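Gulwood bench notebook - February, entry 20

Second week of the desk-tidying trials. The pitch from Kono was that the arm takes over the dull part of packing the welcome kits and we get our afternoons back. So far my afternoon has gone to putting erasers back where they started.

Marianna used to do a tray while talking on the phone. Now she sets the table, steps back, writes down the run number and waits. She says her shoulders are better and her conversation is worse. Teemu has become the cable person without anyone asking him, and he would like it noted that this was not in his job description. Noted.
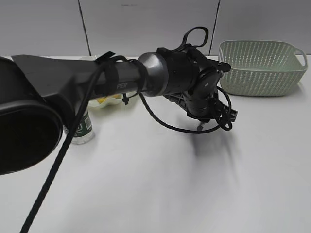

The thing I did not expect is how fussy we have all become. Zdzisław moved the fruit bowl yesterday to reach his coffee and there was a discussion. Before the arm, a bowl was a bowl. Oliwia wants tape marks on the table, I want a printed layout sheet, and we will probably end up with both, and they will disagree.

Inger asked at lunch whether packing hours go down on paper next month. I said ask Bielecka, they do the rota. What I can say is that the hours have moved - less handling, more setting up and more typing. Whether typing counts as packing is above my pay grade. 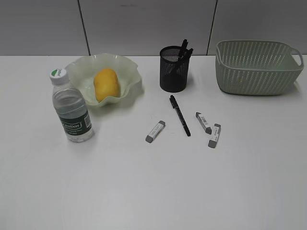 Layout B: bottle and fruit bowl left, pens and erasers middle, green basket right.

To do:
- 6 more runs on layout B, then swap the basket side
- agree on one word for "eraser" in the log (we have 5)
- Teemu to write up cable routing, under protest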